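Print this page | E-mail this page

Codine planner working group
Minutes of the meeting held in December 2023, upstairs room, Brurarside

Present: Dalal Srour (chair), Raed Fakhoury, Ruba Awad, Mehwish Memon (minutes)
Apologies: Ghada Masri, who sent a list of objections in her place. It was longer than the agenda.

1. Minutes of the last meeting
Agreed, once Raed's "will fix" had been changed to "will look at". Raed wished it recorded that he has looked at it.

2. Planner timeouts
Ruba reported that the path planner still gives up on 6 of the 80 stored start poses. All six begin with the wrist folded back towards the forearm. Given a longer time limit it finds a path for three of them, by way of a tour of the whole workspace. Dalal asked if the tour was safe. Ruba said it was collision-free, and that she would not care to stand near it.
Agreed to leave the time limit alone and seed the planner with a tidier elbow position.
Action: Ruba.

3. Gripper state messages
The controller says "closed" when the command to close has been sent. The logger says "closed" when the fingers have stopped moving. The task script believes whichever arrives first. Mehwish proposed separate names for the two. A discussion of names followed and took up most of the time set aside for item 4. Settled on "close requested" and "fingers stopped". Raed's suggestion of "closed" and "really closed" was not carried.
Action: Mehwish to change the messages, Raed to change the script, preferably in the same week.

4. Simulated wrist view
Raed has the wrist view rendering in Juderau at last. It comes out the same on his machine and on Ruba's, a first for anything in Juderau. He has kept the plain teal background and says textures can wait until the geometry is right.

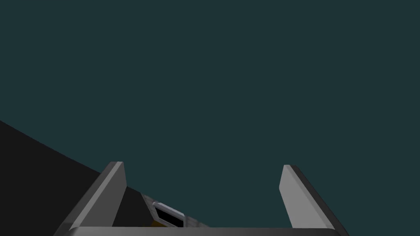

Ghada's first objection (of twelve) was that a detector tuned on views this clean will fall over at the first shadow. Accepted by all, including Raed, who had hoped to be asked something else. Her second was that the fingers take up a good deal of the view and the perception code should mask them. Ruba has a mask for the open position only. She will work one out from the joint values so that it follows the fingers as they move.
Dalal asked that the view be saved with the commanded pose beside it. At present the two are in separate files with separate clocks, and matching them is a hobby.
Objections 3 to 12 held over to February.
Action: Raed (pose and view in one file), Ruba (mask).

5. Build tooling
The nightly build on Mansour passed every test for a fortnight. Mehwish looked into this and found that it had not been running any. It is now running them and the results are more like what we are used to. The red light on the status page is to be left as it is until somebody has earned the green one.
Action: Mehwish to make an empty test run count as a failure.

6. Any other business
Dalal asked that branches no longer be called "test", "test2" or "raed-new". Raed said raed-new was quite old now and could be deleted.

Next meeting: February, same room. Ghada has said she will attend in person.

Corrections to Mehwish Memon before the next meeting | © Codine working group | Back to top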